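Search this site Go

Reading time: 2 minutes

Tenach has opened its Frade handling service to smaller workshops, with a monthly contract from July. The service supplies an arm, a two-fingered gripper and the Bukudus control software, and is meant for goods that vary in shape from one item to the next.

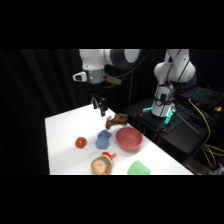
Soft toys, a pink bowl and the gripper at the Sorkero test room.

Our review took place at Sorkero, where a table of mixed household items was used throughout. Tenach asks new customers to send 100 sample items before a contract is signed — a sensible request, though a heavy one for a small firm.
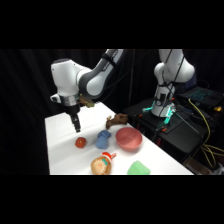 SERVICES ON REVIEW

Staff set up each task from a laptop. The menus are plain, and the printed guide runs to 204 pages, of which the first chapter is enough for daily use. Small, rounded goods call for the most care in setting the grip. 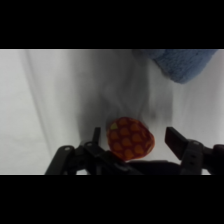 Contract holders may store up to 500 grip settings and share them between sites. Settings can be copied but not yet merged, and Tenach has given no date for that change.

Support is by telephone from 8 a.m., with a visit offered where a fault cannot be settled by call.

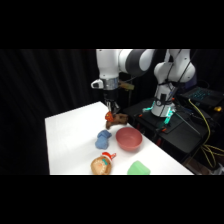
Training takes roughly 2 days and is included in the first month's fee. Spare fingers are charged separately, and buyers should ask for the current price list before signing.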